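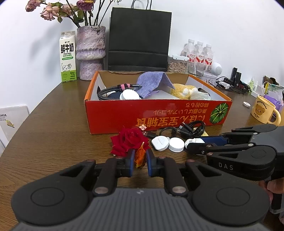 Luminița Zamfir ran the hand-held gripper comparison at Ostwood over 2,170 grasps, using ordinary table clutter and dried flowers. The flowers were her addition.

"A bottle cap tells you whether the fingers meet squarely," she says. "A dried petal tells you how much you're squeezing."

Eight finger pads were tested. The softest marked petals least but slipped on smooth caps, and Zamfir rejected two others for uneven wear along the tip.

Colour of the pad made no difference to tracking. Camera angle did. "Tilt it too low and your own jaws hide the object," she says. Wrist-angle logging is still unfinished, and she expects to rerun the cable set in December.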